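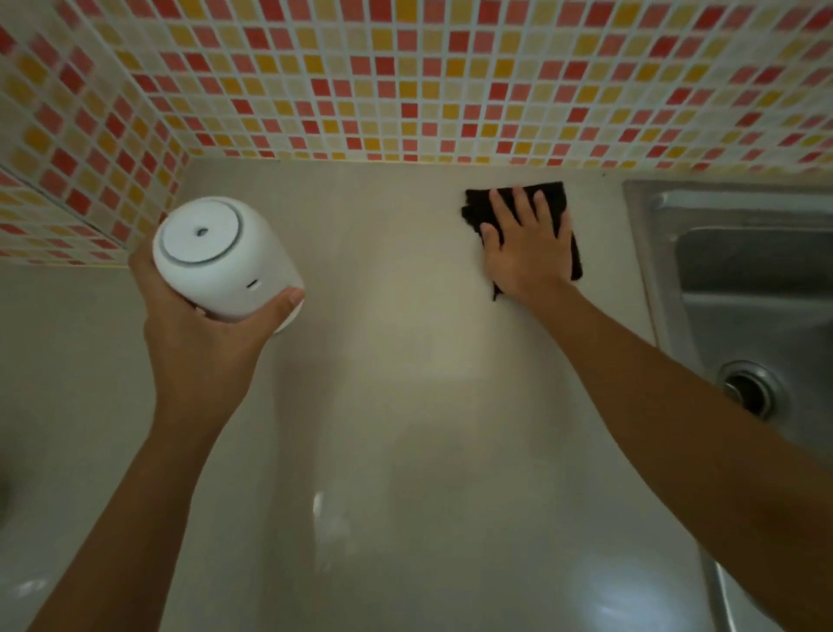
## Minutes of the Kitchen Users' Meeting, Fitley House

Held in the ground floor kitchen, Saturday, 10.00 a.m.

**Present:** Marjorie Goodall (Chair), Beverley Kettle (Minutes), representatives of the Fumari lunch club, the Rashidi supper group and the Skultmont residents.

**Apologies:** One received, from the Skultmont allotment group.

### 1. Minutes of the previous meeting

The minutes of the April meeting were agreed as a correct record, subject to one amendment. Under item 4, "dishwasher" should read "dish rack".

### 2. Matters arising

The Chair reported that the shelf label for the shared dry goods had been replaced. The key to the lower store remains missing. Mrs Kettle has asked the Fitley office for a second copy and will chase it.

The question of a separate bin for food waste was carried forward.

### 3. Worktop and tiled walls

The Chair reminded users that the worktop is to be wiped after every session, including those at which only drinks are made. The cloth should be folded into a pad and taken right up to the line where the counter meets the tiles, as crumbs and spilt sugar collect there. Items standing on the counter are to be lifted and wiped beneath; wiping round them is not sufficient.

The lunch club representative asked whether bleach might be used on the pale grout. It was noted that the last bottle had marked a tea towel and an apron. Members agreed that washing-up liquid and warm water should be used for ordinary cleaning, and that bleach should be kept out of the kitchen until the Fitley office has given a view.

The corner on the left, where the two tiled walls meet, was reported to be greasy following the last supper. The Rashidi group accepted this and will attend to it.

**Action:** Rashidi group to clean the corner before their next booking. Mrs Kettle to write to the office about the grout.

### 4. Cloths and sponges

Mrs Kettle reported that the last pack of 12 sponges had been used up more quickly than expected. It was agreed that sponges are for washing up only, and that dark cloths are to be used on the worktop and pale ones for drying. Used cloths go home with the session leader and are returned washed. The supper group asked that this should not apply when two sessions follow on the same day; agreed, provided that the second leader is told.

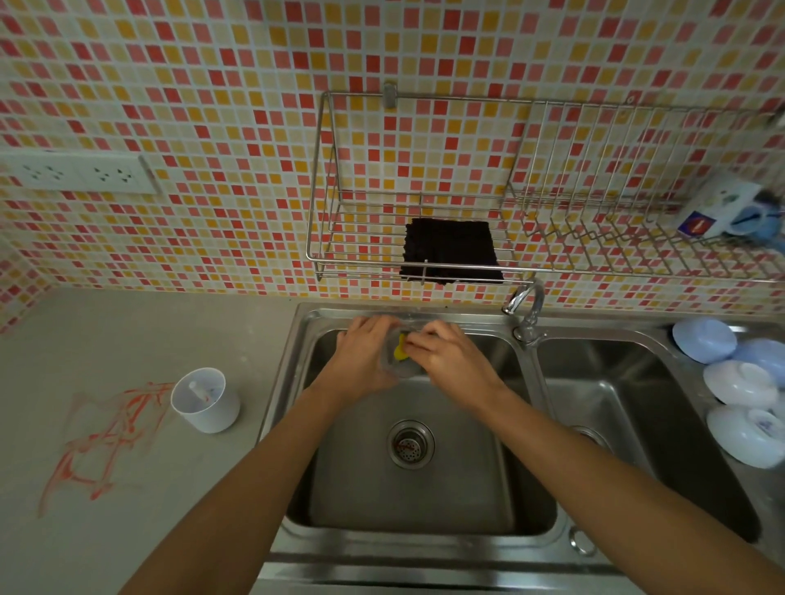 ### 5. Food containers

The supper group raised the matter of tubs put back in the cupboard with a film of oil on the inside. Three had been found in a single week, one with its lid on. Clear plastic shows the worst of it when held to the light, and members were asked to check before putting anything away. Tubs are to be washed by hand over the left-hand basin with a yellow sponge, working well into the inside and the corners, and then rinsed under the tap. The strainer should be checked at the end and any scraps lifted out and put in the bin – they are not to be pushed through.

It was further agreed that containers without a matching lid will be held for one month and then disposed of. Members wishing to keep their own should put a name on the base.

**Action:** all session leaders.

### 6. Finance

The kitchen account stood at £861 at the start of the period and now stands at £469. The main item of spending was the repair to the oven door. The Chair expressed the view that a balance of £1,000 would be prudent before any larger purchase is considered, and proposed no change to the session fee for the present. This was carried, with one abstention.

### 7. Any other business

(a) The lunch club asked for an earlier start in the school holidays. Deferred until the other groups have been consulted.

(b) A large saucepan belonging to the Skultmont residents has not been seen since the spring tea. Members were asked to look at home.

(c) The Chair thanked Mrs Kettle for re-writing the cleaning rota, copies of which were handed round.

### 8. Next meeting

To be held in the same room at 10.00 a.m., on a date to be circulated. The meeting closed at 11.15 a.m.

*Minutes taken by B. Kettle*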